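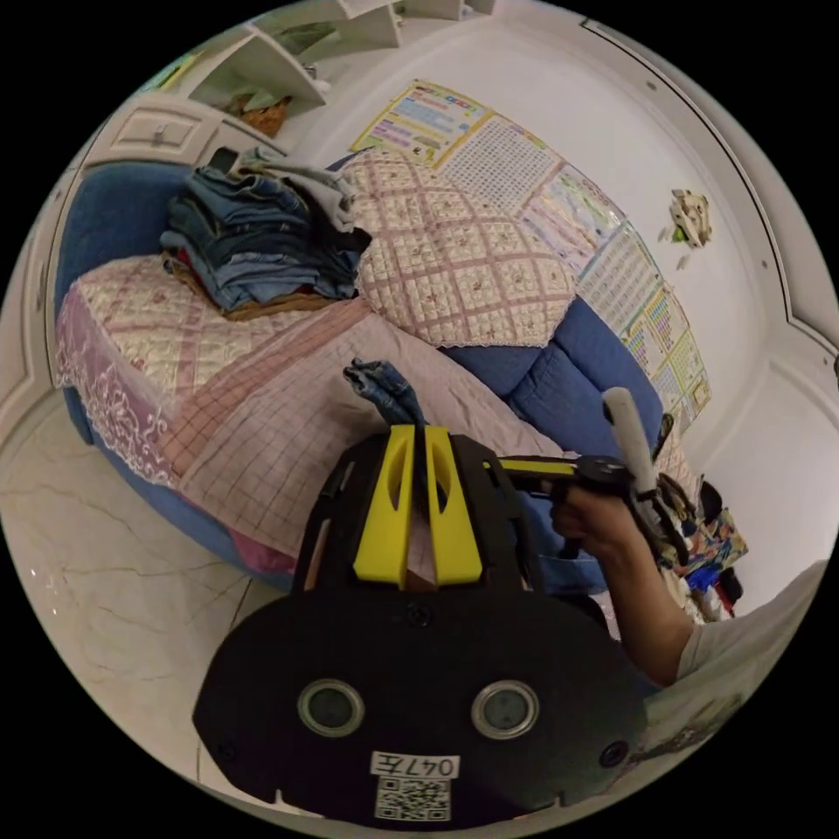 Hosen sind schlimmer als Handtücher. Viel schlimmer. Hatte ich letzten Monat noch großspurig hier reingeschrieben, Wäsche sei Wäsche, wer das eine vormachen kann, kann auch das andere. Tja. Denim ist störrisch, dick an den Nähten, und wenn man einen Zipfel mit den gelben Fingern eingeklemmt hat und der Stoff sich dabei verdreht, will man nur noch die Hand nehmen. Die richtige. Darf man aber nicht, sonst ist die Aufnahme hin und es geht von vorne los. Also absetzen, Finger auf, neu greifen, Stoff glatt auf das karierte Laken, weiter.

Kurz zum Stand, weil ein paar von euch gefragt haben. Ziel waren 200 Durchgänge Jeans falten bis Ende Februar. Handgeführt, mit zwei Greifern, einer links, einer rechts. Fernsteuerung habe ich vorher bei Claeys probiert, einen Nachmittag lang, und für Stoff liegt mir das überhaupt nicht. Man sitzt da mit den Hebeln, spürt nichts, zieht zu fest, und die Hose wandert komplett mit. Mit dem Greifer in der Hand merke ich wenigstens, wann der Stoff nachgibt. Jolien sieht das anders, die schwört auf Fernsteuerung, aber die faltet auch keine Hosen, die sortiert Schrauben.

Was ich inzwischen gelernt habe, ungeordnet:

Langsam anfahren, dann zügig zumachen. Andersrum schiebt man den Stoff vor sich her und greift am Ende Luft. Beim Saum immer die Naht mitnehmen, da hält es. Am Bund dagegen NICHT auf die Naht, zu dick, rutscht raus. Und nie mit beiden Greifern gleichzeitig loslassen! Erst links, kurz warten, dann rechts. Hab das bestimmt eine Woche falsch gemacht und mich gewundert, warum das Bein jedes mal wieder aufspringt.

Sofa oder Tisch war auch so eine Diskussion. Tisch ist natürlich einfacher, flach, hart, fertig. Aber zu Hause faltet doch kaum jemand am Tisch. Auf dem Polster sackt alles ein bisschen ein, die Unterlage zieht Falten und wandert mit, und genau das soll Pallora ja mitkriegen (Pallora = die Software, die aus den Durchgängen lernt, steht im Beitrag vom Herbst). Also Sofa.

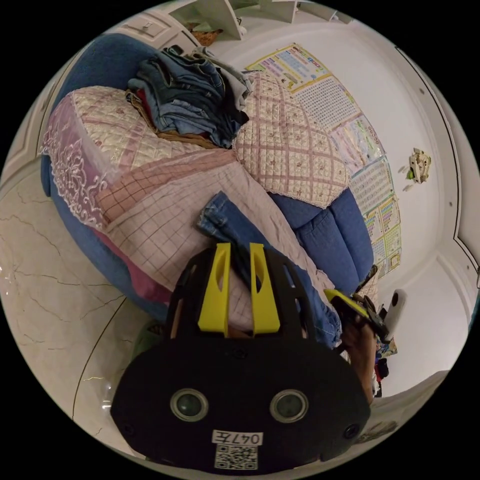
Wobei ich die Unterlage dann doch öfter glatt ziehe als ich zugeben will. Zwischen den Durchgängen, nicht währenddessen. Steht so auch im Ablauf, den Amber geschrieben hat: Anfang sauber, dann laufen lassen, auch wenn es schief geht. Schiefe Durchgänge nicht löschen, sondern markieren. Fällt mir schwer. Ich hätte gern lauter schöne drin, und Amber sagt jedesmal, die mit dem verrutschten Bein, das man noch rettet, sind ihr lieber als alles andere.

Der erste Test an den Armen in Flolitz war übrigens mit Handtüchern, aus dem alten Satz. Rund 70 Prozent ordentlich gefaltet, den Rest eher geknüllt. Bei den Hosen gibts noch keinen Test, kommt erst wenn alle Durchgänge durch sind. Fehlen noch 40. Heute Abend schaffe ich keine mehr, Handgelenk zickt. Das rechte. Am schlimmsten beim Drehen nach innen, also genau die Bewegung beim Umschlagen vom Bein. Tipps gern unten rein, Bandage hab ich schon.

Ach so, und ich muss noch rausfinden, ob ein Durchgang zählt, wenn ich mittendrin die Hose wende. Innen nach außen. Steht nirgends. Ich hab es bis jetzt zwei mal gemacht und beide als fraglich markiert.

Muss los, Rest demnächst. Dann auch was zu Pullovern, da graut mir jetzt schon vor den Ärmeln.

Februar, von Tilda
Lesezeit: 2 Minuten

Kommentare

Jolien Mulder
Ich sortiere nicht NUR Schrauben. Auch Muttern. Und gib der Fernsteuerung noch eine Chance, ein Nachmittag ist nichts. Ich hab bis zum dritten Tag auch alles fallen lassen.

Amber Martens
Wenden ist ok, aber bitte als eigenen Schritt markieren. Ich schreib es in den Ablauf. Fraglich lassen reicht erstmal.

gedthorpe
Wegen Handgelenk: Unterarm auf der Sofakante ablegen, wenn es irgendwie geht, und alle paar Durchgänge die Seite wechseln, von der du anfängst. Hat bei mir mehr gebracht als die Bandage.

Tilda
@gedthorpe probier ich morgen, danke!!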